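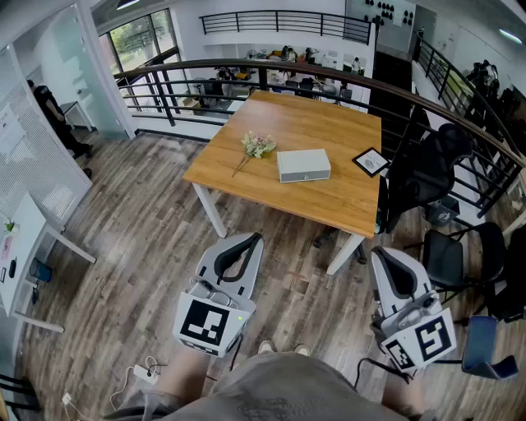 Hand-held gripper comparison: marker cubes, finger shape and cable routing
Equipment Trials forum, Manipulation section

s_bilyk
Posted 01/05/2023
Colleagues, I am opening this thread to collect comments on the hand-held gripper trial before the Zernville office settles its purchase. Two models are under consideration, the Plivora and the Horel. Both have been used for tabletop pick and place with household articles: dried flowers, a closed box, a small framed picture. To date we have recorded 1055 demonstrations, of which 200 were rejected at the tracking stage. Most rejections occurred when the operator rotated the wrist inward and the cube marker turned away from the external camera.
I would ask members to comment on tracking, finger geometry and operator fatigue, in that order if possible.
Solomiia Bilyk

dufour_controls
Thank you for the figures. Before the rejections are attributed to the grippers, could you confirm the exposure setting on the external camera? We observed a comparable failure rate at Dufour in January, and it fell considerably once exposure was fixed. Large windows are a particular difficulty in the afternoon.

s_bilyk
Exposure was locked for both models. The windows were not covered, so your point about daylight stands in part. I will have the rejected recordings sorted by time of day.

mezzanine_lab
I must respectfully disagree with the emphasis on tracking. Markers can be enlarged or moved in an afternoon. Finger geometry cannot. A curved finger is very good at scooping the edge of a flat article, such as a picture frame lying on a table, and rather poor on a thin flower stem, where the contact patch is small and the stem rolls. Our operators needed four attempts on some stems with the curved finger and one with a straight finger.

tk_armside
Was the straight finger lined with the same material? If it was not, the comparison is of linings as much as of shapes.

mezzanine_lab
It was not. The straight finger had a softer lining. I accept the objection, although I would still expect the curved finger to do worse.

dufour_controls
On fatigue, our operators worked seated, one gripper in each hand, and the complaint was invariably the cable. A cable leaving the handle downward catches on the knee when the arm is drawn back. We clipped it to the forearm and the complaints stopped.

tk_armside
A forearm clip adds drag at full reach — we tried it and removed it. An overhead line was better for us, at the cost of a fixed seating position.

s_bilyk
I will schedule 11 further sessions with matched linings on both finger shapes, and trial the forearm clip in half of them. If anyone has a spare set of straight fingers that fits the Horel mount, please send me a private message. Ours are cracked at the screw holes.

mezzanine_lab
We have one set. Message sent.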